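27 August 2026
Sorting bench, Tresidville workshop
Mixed small goods, bin trial, continued

Starting with a complaint so I don't have to work it in later. The plan sheet says "mixed household smalls" and leaves it there. That could be anything that fits in a drawer. I have now pulled three loads out of the donation crates under that heading and no two of them are alike. If we are going to compare one load with another, somebody has to decide what a load is. I wrote the same thing in January and the sheet hasn't changed.

What I have been doing, for the record. Tip a crate onto the side table. Take out anything with a point, anything glass, anything that sheds. Whatever is left goes in the dark gray bin until the floor is scattered but you can still see plenty of it. I know "scattered but you can still see it" is no kind of measure. It's the best I have.

Weights, for what they are worth. The first load came to 380 g on the Saliba scale and the second to 200 g. I don't believe the second one. The scale read 122 g with nothing on it about an hour later, and I only noticed when I went to weigh a cup. So either the first figure is wrong too or the scale drifted in between, and I have no way of telling which. Both numbers stay here with a line through them in my head. Do not copy them into the summary.

The Broltura labels. The pitch was that you stick one on each item and it stays put through handling. On hard flat plastic, fine, I have no quarrel. On cloth it was off after one fold. On anything round it lifts at the corners and then collects lint, and after that you are sorting lint. I went through half a roll before I stopped. The box says they are good for 1,000 uses, which I would like to see somebody try. For now everything goes in without a label and I keep a list by hand.

On the bin itself. I was told the sloping walls would bring things toward the middle. I don't see much of that. Thin things lean on the wall and stay there, and then other thin things lean on them. A stick will happily lie across a toy block with something else on top of it, and you have a pile at one side that the slope did nothing about. The argument for this bin over the straight-sided Nulano one was the slope, as far as I remember. I'd like to run the same load in both before anyone orders more of these.

The other thing about it is the shine. The floor and walls pick up color from whatever is near them. Put something red down and there's a faint red smear next to it. I wiped at one of these with a rag before I realized what it was. If anyone is logging "marks on bin floor" from a quick look, go back and check whether the mark moves when the object does. I suspect a couple of the stains on our earlier list were never stains.

Cloth. Still the worst of the lot and I'm not convinced it belongs in the same load. Laid flat it covers other things. Crumpled, it takes a different shape every time it goes in, so the same cloth is a new problem every run. I tried folding it in quarters first and dropping it from the same height. It opened up on the way down and landed however it liked. The suggestion to starch it came up again. A starched cloth is a piece of card, and nobody has one in the kitchen drawer. I said no.

Spoons are fine. I'll admit that much. Light, all one piece, they lie down and stay down. My only doubt is color. When two things are close to each other in shade and overlap, the list gets sloppy. I had "green stick" and "green thing" written for what may have been the same item. From now on the list gets a color, a shape and a rough length for each piece, even when it seems like overkill.

Building blocks. These came in with the toys. They are the easiest things to describe because of the studs, and you can say which way they point. Someone wants to use only blocks for the next set because they are tidy. Of course the results would look better. It would tell us about blocks. I'd keep one per load and no more.

See-through pieces. I'm on the fence. They are hard to list, hard to spot against the gray, and I missed one entirely on the first pass through load two. I found it when I tipped the bin out. My vote is to keep them in and mark them on the list with a T. If that turns out to be more trouble than it's worth I'll say so here.

Things I want settled before the next entry:
- what counts as a load, in writing
- scale checked with a known weight, morning and afternoon
- same load in both bins
- cloth in or out
- who is putting the rubber bands back in the crates, they go in the jar

Not settled, and I have no great hopes: whether any of this carries over to a real drawer. A real drawer has batteries and takeout menus and a key to something. Ours has been picked over by me first. I'd want to see one crate go in with nothing taken out except the sharp stuff before I put my name to anything.

Load three went in after lunch, not weighed, see above. List is on the clipboard. Cloth included under protest. 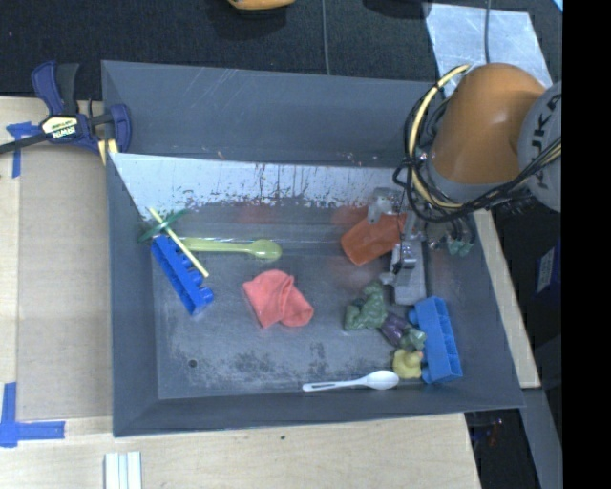

Load three in the gray bin. Block and spoon at left, pink cloth near the middle.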